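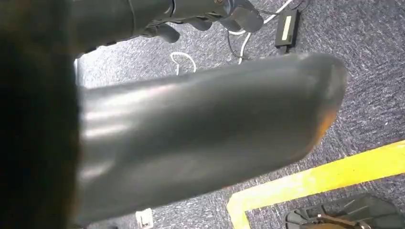 4. Mounting the lid and cutting the first stencil

1. Set the Vimivia light pad on a flat table and plug it in. Turn the dial to 7.

2. Lay the stencil film over your drawing, shiny side up. Tape all four corners.

3. Trace the outline with the fine-point pen. Leave bridges wherever a shape sits inside another shape, or the center will drop out.

Note: Film sheets from the older Samisia pack are thicker. Use the medium blade for these.

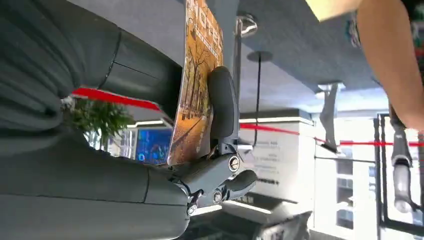 Text: Sumathi Kaimal | Updated 8/30/25

4. Switch off the pad and move the film to the cutting mat. Do not cut on the glass.

5. Cut the small shapes first, then the large ones. Turn the film, not the knife.

6. Smooth rough edges with 600 grit paper.

CAUTION: Blades are sharp. Close the lid before you carry the kit.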